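Review: Guscombe Crossbody Bag by Diterora 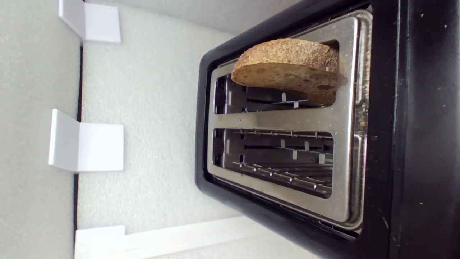

Whole-grain in the top slot.

3rd August

I wanted a smaller bag for errands and picked the Guscombe in olive. It weighs 412 grams empty. My wallet, keys, sunglasses and a paperback go in, and the zipper still closes.

The strap adjusts to 26 inches at the drop, long enough for me over a coat. There are two inside pockets. The phone one is a tight fit if you use a thick case. I keep lip balm and receipts in the other.

The lining is pale gray and a pen mark has already stained it. The magnetic snap on the front pocket is weak, so I don't put cards there. The stitching has held up fine.

I used a Fangate tote before this and it was roomier, but everything sank to the bottom. The Guscombe is easier to find things in. A tan version comes out in September.

Four stars.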